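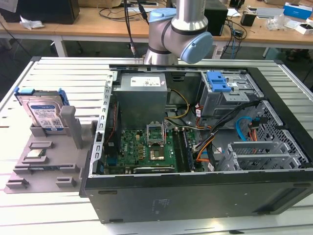

A desktop tower on the bench with its side panel off and the processor socket open.

Search this site Enter keywords Go

What a repair ledger says about office computers

Reading time: 6 minutes

The operations manager at Skirow keeps her records in a plain spreadsheet with one row per machine. Skirow takes in retired office computers, tests them, replaces what is worth replacing and sells them on to small offices and schools. The ledger had 1,214 rows when we spoke on 20th January. Each row carries a model year, an intake date, the reported fault, the fault found on the bench, the parts fitted and the minutes of labor.

She began it to settle an argument over pricing. "We were quoting by age. A four-year-old machine was worth this, a six-year-old machine was worth that. I suspected age was a poor guide to how much work a machine would need, and I had no data either way."

After the first full year she dropped age from the quote sheet and replaced it with two fields: the environment the machine came from, and whether it had been shut down at night. Both are filled in by the seller. She accepts that the answers are not always reliable.

"Environment is the stronger of the two. A computer that sat on a desk in a carpeted room is a different object from the same computer that sat on the floor of that room. Floor machines take in more dust, and the dust packs against the heatsink fins on the intake side. The fan runs faster to compensate, the fan bearing wears, and then you get the call about noise."

The worst intake so far came from Lellon, a flooring distributor whose warehouse office shared air with the cutting area. The dust was fine and slightly greasy, and compressed air did not move it. Staff started calling that kind of deposit a Fatberg, and the word became an official fault code. It has its own entry in the drop-down list, between "fan, worn" and "front USB, loose."

"A Fatberg is a mat you can lift out in one piece," she said. "If it breaks up when you touch it, it's coded as ordinary dust. The distinction matters to me because the labor is different. A mat comes off fast, but whatever is under it has usually been running hot, so we always replace the thermal compound and run the long test."

The long test is a sustained processor load with temperatures logged until they level off. The short test is a memory check and a drive check. Every machine gets the short test. The long one is reserved for Fatberg machines, machines with a history of sudden shutdowns, and anything that has had its processor removed.

On processors she is conservative. Socket damage is the most expensive mistake in the shop, since on boards with contacts in the socket a single bent pin can disable a memory channel or stop the machine from starting. New technicians do not remove a processor in their first month. They practice on scrap boards, opening and closing the retention lever and lifting a dead chip straight up by its edges.

"The rule is that an open socket gets a cover as soon as you're finished looking at it. No tools pass over it. If you're called away, you cover it first. I wrote that rule after I dropped a screw."

Asked which faults were reported wrongly most often, she sorted the sheet and read from the top. "Slow" is the most common complaint and says almost nothing. In her records it usually means a mechanical drive near the end of its life, or too little memory for the software the office had moved to. "Dead" frequently means a failed power supply, and sometimes only a failed wall outlet or power cord. One batch of "dead" machines from a client needed no parts at all. The power strip they had shared was switched off at the back.

Power supplies are swapped as complete units. Skirow does not open them, as the capacitors inside can hold a dangerous charge after the cord is pulled. The old unit is tagged and goes to a licensed recycler. The replacement is checked on a load tester first, including when it is new in the box.

Coin cells are treated differently. The small battery that keeps the clock running is replaced on every machine regardless of its measured voltage. "It costs less than the time needed to decide," she said. "If the clock is wrong, certificates fail, and the customer thinks the internet is broken."

Skirow sorts its stock with a grading scheme called Fleury, a points system with a maximum of 66. Points come off for cosmetic damage, missing covers, drive hours and fan noise measured at a fixed distance. The maximum has no special meaning. It is the sum of the fields that were left after she deleted the ones that never changed a price.

"Cosmetic condition had too much weight in the first version. Buyers do look at scratches, but they don't return a machine for a scratch. They return it for noise. So noise went up and scratches went down."

Returns are logged in the same sheet, in a second tab. A return within the warranty period reopens the original row, and the technician who did the work reads the old notes before touching the machine. She regards the notes field as the most useful column and the hardest to get people to fill in. Entries such as "cleaned, OK" are sent back.

Her advice to small offices is limited. Raise the tower off the floor, even by the height of a shelf. Leave a hand's width behind the rear vents. Vacuum the front grille from the outside once a quarter, with the machine off. She does not recommend that untrained staff open the case for cleaning, and she advises against canned air unless the fan blades are held still.

She does not expect the ledger to answer the question of how long an office computer should last. Every row is a machine somebody had already decided to get rid of, and those still working under desks never reach her. She intends to keep adding rows until there are 3,000, then rerun the analysis with laptops counted separately. Laptops currently share the sheet with desktops, which she described as a mistake made in January of the first year and not yet corrected.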